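Kanchan Maurya
12 March 2018

A few people have asked how it's going at Lilletstead since the floor machines came in, so here's a long answer in short bits. Kettle's on, bear with me.

I've been cleaning there 13 years, nights mostly. When they told us Lorkeo was sending four machines I went home and had a bit of a cry, I'll admit that.

Nobody on our crew lost their job. A couple of us lost hours though, and Savita went over to days because of it, and I miss her at tea break more than I can say.

What did change is my knees! I used to do the long corridor with a mop and bucket and could barely manage the stairs at home after. Now I set the machine off and go do the door handles and the sinks.

The other change is I'm at a desk two afternoons a week, which at my age is a laugh. Kaan does the practice rooms on the computer, and he wants one of us cleaners beside him to say what a real room is like.

So I sit there with my biscuits and tell him people lean things in corners. They push the telly stand in on an angle and you can never get in behind it. He'd had all the furniture dead square to the walls, bless him.
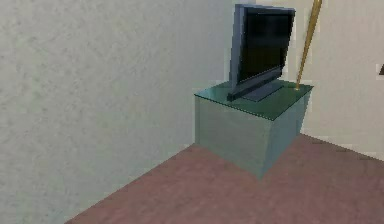
He listens, too, and writes it all down in a little book. Devendra from our crew came along last time and the two of them went on about skirting boards until I had to go for my bus.

My one grumble is the pay. Desk afternoons go through at the cleaning rate, and Sunita from the union is taking that up with them. I reckon if they want what's in our heads they can pay for it.

Anyway, we've got another meeting in June about the upstairs rooms. If you're on the crew and want a turn beside Kaan, message me and I'll put your name down.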